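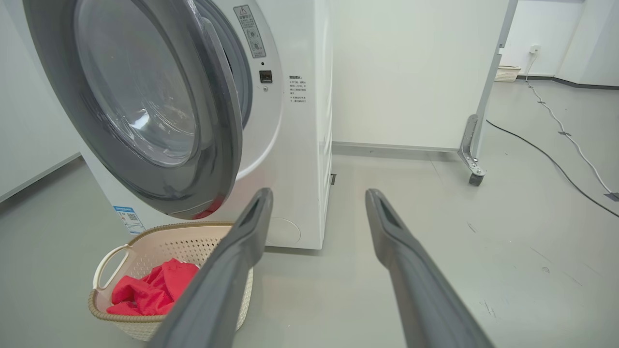
埃尔特港(Eltport),十一月

上个月有读者留言问我,红衣服到底能不能进滚筒洗衣机,还是只能老老实实手洗。我当时随手回了一句“能啊,单独洗就行”,结果底下又冒出来一串追问:单独洗是多单独?水温呢?洗完要不要空转一遍?门要不要开着?好吧,一句话确实说不清楚,那就写一篇长的,把我这几年跟滚筒打交道的习惯都倒出来。

先说红色。深红、大红、酒红,凡是颜色饱满的棉质衣服,头几次下水我都当它会掉色来对待。我有一件大红的上衣,买回来第一次洗偷懒,跟两条浅灰毛巾一起扔进去了,捞出来毛巾成了一种说不上来的藕粉色。我妈还夸好看,问我在哪儿买的!从那以后,红的就自己一筐,洗过3次以后再考虑让它和深色衣服做伴,浅色的永远不行。

想知道掉不掉色,拿一块湿的白棉布(旧手帕、化妆棉都行),在衣服里侧的缝份上按住一会儿,再轻轻蹭几下。白布上有颜色,就继续单洗;干干净净的,可以放宽一点。这个办法是朋友Dagný Ravn教我的,她做戏服出身,手里过的红布比我见过的都多。她还提醒过一句:测的时候别选正面,万一蹭花了一块,哭都来不及。

水温我一律用冷水,最多30度……唉,也不用记那么细,面板上最低那一档就是。热水对红色不友好,洗一次淡一点,领口和腋下淡得最快。转速也别贪高,棉的中速,针织的低速,脱水时间短一些,晾的时候多抖几下,褶子自己就下去了。

再说筐。我以前用的是一个大布袋,脏衣服往里一塞,看着整齐,过两天打开一闻就后悔了。后来换成带孔的塑料筐,透气,能冲洗,颜色浅一点的更好,底下积了灰或者线头一眼就看见。两头有提手的最顺手,端着走不打晃,放到机器门前也好摆正。筐不用买很大的,大了你就会攒,攒到一定程度就不想洗了(我太了解自己了)。

有人喜欢把筐摆在洗衣机顶上,从上往下掏。我试过,袜子掉到机器后面去了,两个人挪了半天才捡出来。还是放地上,紧挨着机门正前方,弯一次腰,抱起来直接送进去。门要先开到底再放筐,顺序反了的话,门一转过来就磕在筐沿上,次数多了铰链也受罪。

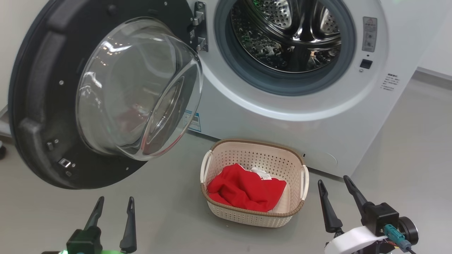

装之前我会做几件小事,花不了多久。

口袋全部翻一遍。纸巾是头号敌人,一张纸巾能毁掉一整桶深色衣服,那些白屑粘在上面,抖不掉也刷不净,只能等晾干了用胶带一点一点粘。硬币和发卡也要小心,它们会钻到门封圈的褶子里,或者一路跑到排水泵那边去。

拉链拉上,扣子反过来,解开。对,扣子是解开的!很多人习惯扣好了再洗,转起来的时候扣眼受力,时间长了会松。拉链正好相反,敞着的拉链齿会刮内筒,也会勾别的衣服。

翻面。印花的、颜色深的、容易起球的,都翻过来,让里子去挨磨。

送进去的时候别团成一个死疙瘩。我早年图快,从筐里一把抓出来就塞,脱水的时候机器哐哐响,像要走出阳台似的。只洗一件的时候尤其容易这样,衣服湿了以后全堆在一边,偏得厉害。现在我会抓住肩膀抖一下,松松地放进去。实在只有一件的话,凑一件同色的旧衣服陪着转,平衡会好很多。手头没有同色的,就改用手洗,也省水。

反过来,塞太满也不行。我的标准是衣服放好以后,手掌还能竖着从上面伸进去。伸不进去就拿出来两件,下一桶再说。塞得满满当当,水和洗衣液根本走不进中间,洗出来闻着香,领子上那圈还在。

洗衣液的量,瓶盖上那条线我从来只倒一半。住在科多港(Codorport)那几年水特别软,倒多了泡沫漂不干净,衣服晾出来硬邦邦的,皮肤也痒。搬到这边水硬了一点,我稍微加了一点点,还是没到线。怎么判断多不多?漂洗到最后一遍时隔着门玻璃看看,还有一层泡沫挂着,下次就减。
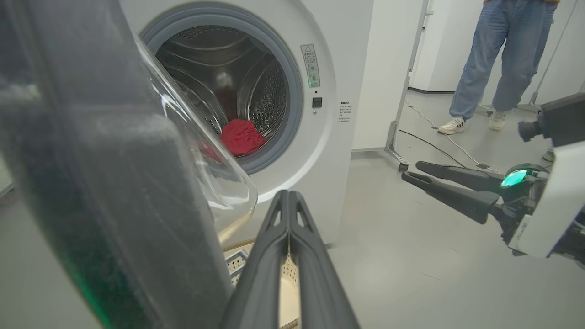 关门之前低头看一眼胶圈。衣角、带子、袖口很容易夹在门和胶圈之间,夹住了轻则衣服上多一道灰印子,重则漏水。我会用手沿着那圈摸一遍,把跑出来的布料往里推一推,再把门按到听见“咔”的一声。门关不上时不要硬撞,多半就是夹了东西。

胶圈本身也得伺候。滚筒最爱藏味道的地方就是它,尤其是底下那道褶子,水和线头都往那儿流。每次洗完我拿一块旧毛巾,把褶子翻开擦一圈,门玻璃里面也顺手抹掉水珠。然后门留一条缝,让它自己透气。家里有猫或者小孩的,这一步要看好,等他们都在别的屋再开着,或者干脆擦得干一点,透一会儿气就关上。

已经有霉点的,别拿刷子猛刷,胶会毛。我的做法是把厨房纸撕成条,浸了除霉的清洁液,塞在褶子里敷着,时间照瓶子上写的来,然后揭掉,空桶漂洗一遍。记得开窗、戴手套,也不要同时用醋,含氯的清洁剂和酸的东西碰在一起会出有害气体,这个真不能马虎。

机器前面靠下的位置一般有个小盖子,里面是过滤器。我问过身边的人,大约4个里有一个从来没打开过,我家楼下布里尼奥夫斯多蒂尔(Brynjólfsdóttir)裁缝铺的老板娘,机器用了好几年,头一回听我说起这东西,当天晚上就去拧开了,掏出一枚顶针、一团线,还有半截画粉。拧之前先关水断电,地上垫一块旧浴巾,旁边放个浅盘子接水,慢慢旋,水会先流出来。刚洗完热水桶的话等凉了再弄。掏干净冲一冲,装回去一定要拧紧。

洗好以后尽快拿出来,这一条我自己也经常做不到。红衣服湿着闷在筒里,颜色会自己往自己身上印,折痕的地方深一块浅一块。我现在设个闹钟,铃一响就去。拿的时候还是用那个筐,不过要先把筐擦一下,脏衣服刚从里面出来,再把干净的放回去,总觉得白洗了。讲究一点可以备两个筐,一个管脏的,一个管干净的,我家地方小,就一个,擦擦了事。

晾在阴凉通风的地方,翻着面晾,别让太阳直晒。衣架换宽肩的,针织的平铺。红衣服滴水的时候,底下别放浅色的拖鞋,我有一双米白的就是这么报废的。

对了,上回有人问“吸色片”有没有用。我用过一种,叫Sorkance的,放进去白的出来粉的,看着挺有成就感,可我那次洗的本来就全是红衣服,所以也说不出个所以然。谁拿它混洗过深浅两色的,来留言讲讲结果吧,毛巾别拿太贵的试。

下一篇写羽绒服,天冷了,催的人已经不少了。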